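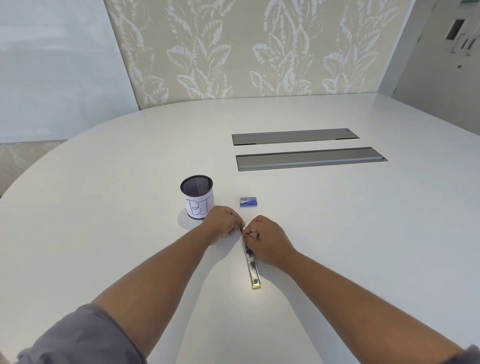 Long silver stapler, big oval table.

Notebook, December, started 4:40 pm

Dye day three of the walnut series, and I finally have something worth writing down. The husks from Ultton sat soaking since last month and the bucket smells like a wet basement with a drawer of pennies in it. I strained them through the old curtain (still the best filter we own!) and got a liquor so dark I couldn't see the spoon go in. Good sign. Last year's batch was more like weak tea and I never did work out why, except that those husks had gone completely black on the ground before I picked them up, and these were still half green.

Wool is the Rallell two-ply, the undyed cream. I scoured it yesterday with the plain soap and it gave off way more grease than the label made me expect, so if anyone else opens a cone from that box, please scour twice. I did one skein with a single scour on purpose and it came out with pale streaks near the ties. I'm keeping it. It looks a little like birch bark and I might pretend I meant it.

Pot notes. Started cold, brought it up slowly over the small burner, and held it at 60 Celsius for the whole first bath. I know the Amegashie handout says to simmer, and I did simmer last time, and last time the wool felted at the ends and I was grumpy for a week. Holding it low took most of the afternoon but the yarn is so soft – night and day compared to the October skeins. Pot volume was on the high side, right up to the second rivet, and I had to ladle some out into the enamel jug when the skeins went in. Next time fill to the first rivet.

No mordant on this set. Walnut doesn't need it and I wanted a clean baseline before I start messing around with alum and iron. The iron set is next, and I'm a bit nervous about it, because the iron water made that cotton sample go crunchy and I don't want crunchy wool.

Swatch cards

I'm moving everything over to stapled cards. The glue dots let go in the damp, and I've now found three orphan swatches behind the radiator with no idea which bath they came from. One of them is a really gorgeous gray-brown and I will never be able to make it again. So from now on: wool wound flat around the card, two staples through the top edge, bath number in pencil on the back, pencil on the front too if the color is dark enough that you'd flip it over by mistake.

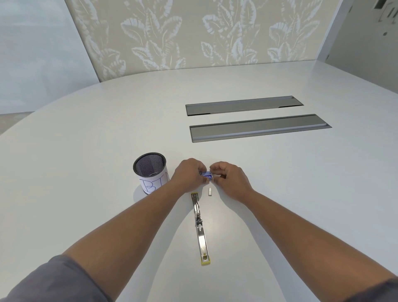

Second bath, 7:15 pm

Reused the same liquor, nothing added. Expected a medium tan and got something warmer than that, kind of like toast, with a pinkish cast under the daylight lamp that disappears completely under the kitchen bulb. I spent a silly amount of time walking back and forth between the two. I think I like the second bath more than the first! The first is handsome but it's just brown. The second one has some life in it and would sit nicely beside the madder leftovers.

Left the skeins in to cool overnight, lid on, rock on the lid. Rinse tomorrow, in water as close to pot temperature as I can manage.

Lightfast strips

The strips for the Drellamero blanket order went up in the south window. Half of each strip is under black card, half is bare. The onion skin one has already faded and it's only been up since the start of the month, so I'm taking onion skin off the color list for that job and I'll say so when I send the samples. The weld is holding beautifully. The logwood looks fine today but I don't trust it.

The blanket takes 1,696 yards in the main color if I stick to the draft as written, and the pot can't do that in one go without crowding. Splitting it into two lots of 800 leaves me short, and I'd be dyeing the last little bit separately and praying over the match. So probably three lots, with one lot's worth of fresh husks held back, and alternate the balls while weaving so any difference gets spread through the cloth. I'd rather have a soft stripe than a hard line across somebody's knees.

To do
Label the husk bucket, lid AND side
Weigh the dry skeins, 700 grams went in
Order pencils, soft ones
Move the birch bark skein away from the good ones before I warp with it
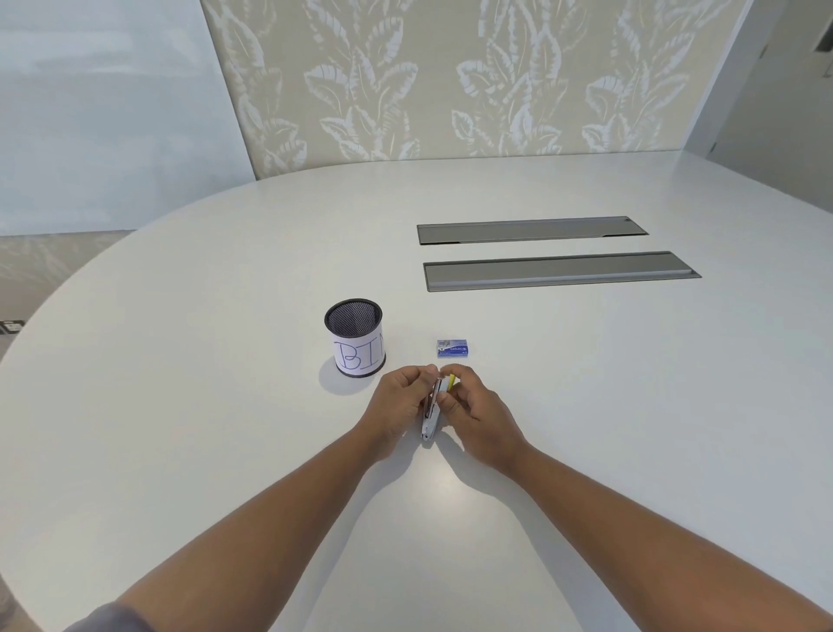 Stapler stood up on its end.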